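Section 4: Daily care of the sofa, its seats and loose cushions

Read this before the sofa is used for the first time. The leaflet that comes in the Hodard carton says much the same in fewer words, and in two places it says something we don't agree with. Where the two differ, follow this one.

4.1 What you need

A vacuum cleaner with a soft upholstery head
A soft clothes brush
A white cotton cloth
Felt pads for the feet, if the floor is stone or tile

You don't need the Iltetti fabric spray. It is sold alongside a good many sofas as a protector, and we have yet to see a before-and-after that would persuade a cautious person. If you have already bought a can, test it on the back of the sofa, low down, and leave it overnight before you decide.

4.2 Placing the sofa on a hard floor

1. Sweep the floor first. A single piece of grit under a foot will mark polished marble, and the mark is permanent.

2. Lift the sofa with two people, one at each end. Do not drag it, even a hand's width.

3. Fit a felt pad under each foot and press it on for a slow count of ten.

4. Lower the sofa and sit on it once, in the middle, to settle the pads.

5. Look along the front panel. If one end sits higher, take the sofa up again and check for a folded pad before blaming the floor.

Note: Pads described as "permanent" are held on by glue and should be treated as temporary. Check them every December, or whenever you have the sofa out for cleaning.

Caution: Do not use rubber cups on pale stone. Some rubber leaves a brown ring that will not polish out, whatever the packet claims.

4.3 Seat and back cushions

The seats soften with use. This is normal. What is less welcome is one seat softening well before the other, and the only cure we know is to stop everyone sitting at the same end.

1. Brush the seats in one direction, from back to front. Dark fabric shows the direction of the pile, and a seat brushed both ways looks patchy under a lamp.

2. Vacuum along the seams and down the gap between the seats. Use low suction. High suction pulls at the stitching and picks up no more crumbs.

3. Plump the backs by pushing in from both sides with flat hands. Beating them from the front moves the filling downwards and leaves the top slack.

4. Smooth the armrests last, as you will have leaned on them.

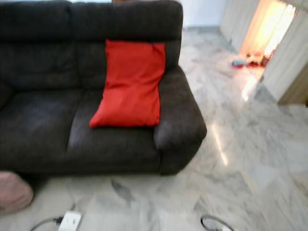 4.4 Loose cushions and floor pieces

Loose cushions are where most of the wear starts, and most of the colour trouble too. A strong red against a dark brown seat looks cheerful and may well be harmless, but we would not take a "colourfast" label on trust.

1. Before a new cushion goes on the sofa, damp the white cloth and press it on a hidden part of the cover for 2 minutes.

2. Look at the cloth in daylight. Any tint at all means the cover must be washed alone before use.

3. Repeat with a dry cloth, rubbing gently. Some dyes pass the damp test and fail this one.

4. Stand the cushion upright against the back, near the armrest. Laid flat, it will be sat on and will lose its shape sooner.

5. Keep anything pale off the bare floor. A pink cushion picks up grey along the underside long before the top looks dirty, and shaped cushions with ears and printed or stitched faces are the hardest to get clean again.

Note: The Gono range of cushion fillings is marked "no plumping required". Ours required plumping. Allow for it.
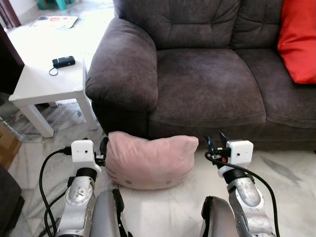 Another reader of the first edition wrote in to say that we fuss too much over floors: "Mine has been on the tiles every day since we moved in and I give it a shake and put it back. If it needs washing, I wash it. You make it sound like a museum." The same letter said that the daylight test had caught a green cover which the shop had sworn was safe, so we have left both steps in.

Our answer on the floor is that a shake removes dust and leaves grease. If yours is a household where shoes come off at the door, you may skip step 5. Otherwise keep to it.

4.5 Returning a cushion from the floor to the seat

1. Pick it up by both ends. Lifting by one ear or one corner strains the seam there, and it is always the same corner that gets used.

2. Turn it over and look at the underside.

3. Brush off grit with the clothes brush, away from the sofa.

4. Squeeze the two ends towards each other, then let go. The filling should spread back by itself. If it stays bunched, work it loose with your fingers through the cover.

5. Set it down on the seat without pushing it into the gap. A cushion forced into the gap tends to stay there and spreads the seats apart.
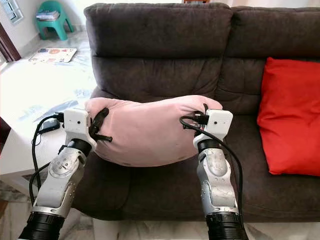 6. If it has a face or a pattern, turn that side outwards. Prints rub off against upholstery sooner than they fade in the light.

Caution: Never put a cushion back on the seat while it is damp. Dark fabric hides a water mark until it dries, and by then the ring has set.

4.6 Washing loose covers

1. Read the label on the cover itself. The label on the outer bag is often for a different item.

2. Close the zip, turn the cover inside out and wash it cool, by itself the first time.

3. Dry flat on a rack, away from heaters. Tumble drying is allowed on some labels. We have seen enough shrunken corners to advise against it anyway.

4. Put the cover back on the filling only when the seams feel dry to the inside of the wrist.

If the whole cushion has to be washed, filling and all, check that your machine drum will take it without packing it tight. A cushion that cannot turn does not rinse.

4.7 Claims you may meet

"Stain-proof." Read it as "slower to stain".

"Tested to 200 washes." Ask what was measured afterwards. A cover can survive the machine and still come out the wrong size.

"Fits all sofas." The Åberg arm cover is sold on this promise. It is cut for a square arm. On a thick, rounded arm it rides up at the front and has to be tucked in again after every sitting.

"Never fades." Keep the sofa out of strong sun and you will have no need to find out.

For spare feet and replacement felt pads, quote part 106 when ordering. They come in packs of 2, so order enough for every foot and keep any left over with this guide. Stains, tears and pulled threads are covered in Section 5.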